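Cuvska Fermenting Crock with Water Rim

Home / Kitchen / Fermenting and Pickling / Crocks

Price: 129, tax included
Availability: in stock, dispatched from the Dronddale store
Color: dark brown outside, cream inside

In the box: crock, lid, two weight stones (half circles), printed booklet

The Cuvska is a stoneware crock for making sauerkraut, sour cucumbers, beets, turnips and whole heads of cabbage for winter. It is thrown and glazed in the workshop of Arben Kneževič, who has been making this same form for many years and has changed it only twice. The first change was the handles, which are now wide enough for four fingers. The second was the rim, and of this we write more below, because it is the question we receive most often.

How the water rim works

Around the mouth of the crock there is a deep channel. You set the lid in the channel and pour in water. The rim takes 200 ml. The gas which forms during fermentation pushes out under the lid through the water, and you will hear it as a soft bubble, mostly in the first week and mostly in the evening when the kitchen is quiet. Air from outside does not come in. In an open crock a white film grows on the brine and it must be skimmed every few days. With a water rim this work becomes very small.

The water in the channel evaporates. Please look at it every second or third day. If you go on vacation, ask a neighbor, or fill it to the top on the morning you leave and put the crock in the coolest room you have. A dry rim is the most common reason why people write to us that the cabbage has gone soft on top.

In the older model the channel was shallow and the water was sucked inside when the room became cold at night. The present channel is deeper and the lid has two small notches on its lower edge. Customers who have the older crock can buy the new lid separately, and it fits.

Details

Material: stoneware, fired once with glaze on all surfaces except the foot
Rim capacity: 200 ml
Width of the mouth, inside: a medium head of cabbage passes through without cutting
Depth of the channel: two fingers
Weights: unglazed stoneware, boiled before packing
Glaze: free of lead and cadmium
Dishwasher: weights and lid yes, crock better by hand
Oven and stovetop: no

Each crock is made by hand, so the height can differ a little from one piece to another. Small pinholes in the glaze on the outside are normal. Inside we do not accept them, and every piece is filled with water and left standing for one night on paper before it is packed.

Before the first use

Wash the crock with hot water and a small amount of dish soap. Rinse well. Put the weights in a pot of cold water, bring it slowly to a boil, and leave them there for ten minutes. Do not put cold weights in boiling water. They can crack, and this is the one damage we do not replace.

Choose the place for the crock when it is still empty. A full one is heavy, and lifting it from the floor is a job for two people. It should not stand on a heated floor or beside the stove. For the first days a normal kitchen is good. After that, a pantry, a stairwell or a cellar is better.

Basic sour cucumbers

This recipe is from Ankica Zupan, who runs our September pickling evenings. She gives everything by feeling, so we stood beside her with a scale and wrote it down.

Small firm cucumbers, enough to fill the crock to four fifths
Fresh water, boiled and cooled
Coarse salt without iodine, 50 g for each liter of water
Dill with stem and flower
One head of garlic, the cloves peeled
A piece of horseradish root, as long as a finger
A handful of leaves from sour cherry or grapevine
A few grains of black pepper

Soak the cucumbers in very cold water for three hours. Cut a thin slice from the flower end. The flower end carries something which makes the cucumber soft, and if you do not know which end it is, cut both. Put half of the dill and leaves on the bottom, then the cucumbers standing close together, then the second layer lying down. Garlic and horseradish go between. Cover with the rest of the leaves and lay the weights on top. Pour the brine until it stands three centimeters over the weights. Close, fill the rim, and wait.

After five days they are half sour and still bright. After two weeks they are olive in color and sour through. Ankica likes them on day eight.

If you want to make sauerkraut, use 20 g of salt for each kilogram of cut cabbage and no water at all. Press with the fist until the juice rises. If after one day the juice does not cover the weights, add a little brine of the same strength.

When the fermenting is finished

You can leave cabbage in the crock until spring if the room is cold. Cucumbers are less patient. When they have the taste you like, move them into clean jars, cover with the same brine, and keep them in the refrigerator. Set the jars toward the back, where the temperature changes less when the door is opened. Brine that looks milky is not spoiled brine. The white dust on the bottom of the jar is also normal.

Fresh cucumbers waiting for the crock are a different matter. They can stay in the refrigerator for a day or two, but they suffer from the cold, and after longer time they get watery spots under the skin. Bring them home on the same day you want to salt them if you can.
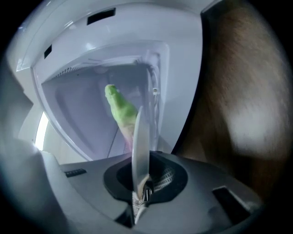 Cabbage is easier. A whole head waits for weeks without damage, and several of our customers find that a head which has rested a little gives better juice. Take off the outer leaves only when you begin to cut, and keep one of them to lay under the weights.

Cleaning and storing the crock

Hot water and a soft brush are enough. If the smell of garlic stays, fill the crock with water and two spoons of baking soda and leave it overnight. Dry it with the lid off. For storing, put a folded cloth between the lid and the rim so that air can move, and do not keep the weights inside. They are unglazed and hold moisture for a long time, so let them dry for several days on a windowsill.

Spare parts

Lid, all years: 38
Weight stones, one pair: 24
Wooden stomper, beech, from the Atanasov turnery: 19
Booklet in English: free with any order, only ask

The smaller crock

For one or two persons we also have the Wosadia, with the same rim and the same glaze, at 86. It is good for kimchi, for beets and for trying a recipe before making the large quantity. The weights of the two crocks cannot be exchanged.

Questions from customers

Can I open the crock to taste?
Yes, but not in the first four days. After this, lift the lid straight up, so that water from the rim does not drip inside. Take what you want with a clean fork and close again.

My crock has stopped bubbling. Is it finished?
Not always. In a cool room the bubbles are rare and you may not hear them. Taste it.

May I put vinegar in the rim instead of water?
A spoon of vinegar in the water is fine and keeps the small flies away in summer. Salt water is also fine. Pure vinegar smells strong and brings no advantage.

Is it possible to bake bread in it?
No. Please do not do this.

What customers wrote

Ebise Woldemariam: "I bought the large one for cabbage, but now there are always beets in it. The lid sits well. I would like a darker color inside, as the cream shows the beets for a while, but it did wash off with the baking soda."

Hicham Ashour: "Heavy, well made, arrived in one piece with a lot of straw. The booklet has too few recipes for turnips. I use it for lemons too, with more salt."

Todor Stojanovska: "My mother had one with the shallow rim. This is better. I took one star off for the price of the spare lid."

Delivery and returns

We pack in straw and double carton, and the crock travels upright. Please open the package while the driver is still there, or on the same day, and write to us if anything is broken. A photo of the piece and of the carton is enough for a replacement. An unused crock can be returned within 30 days. If you live near Dronddale you can also collect it at the store, where the delivery cost falls away, and we will carry it to your car.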